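October, and I finally made it to the open afternoon at Teuber in Tonthorpe! I'd had visions of big yellow arms behind glass, but they've got a pretend greengrocer's in there, and Dörte Teuber was happy for us to stand about and be nosy. 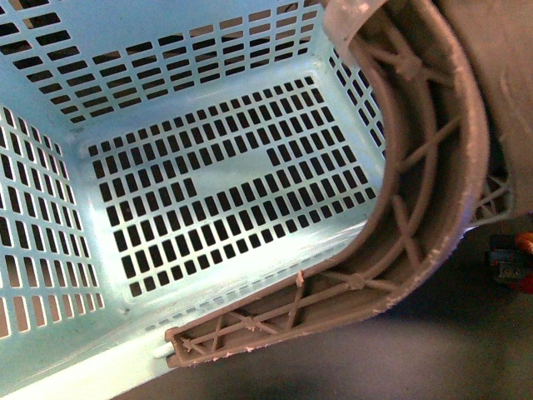
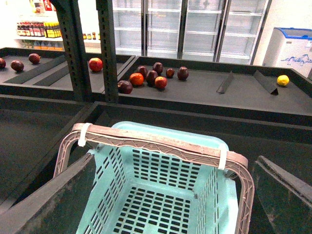
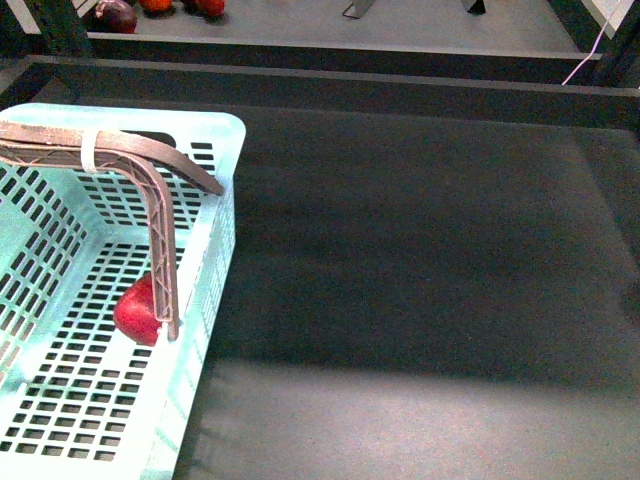 My own shop in Busen is tiny (200 lines, one till, me), so I'd come to find out if a machine could ever pick the morning orders. Henrik Stöcker reckons the fruit is the easy bit and the basket is the pest, with all those little slots in the sides and the floor. I liked the printed fingers, all criss-cross ribs, and the red apple on the basket floor right up against one of them – I did want to give it a polish! He wouldn't talk prices. I've put my name down for the spring visit anyway, and the 152 bus stops right outside.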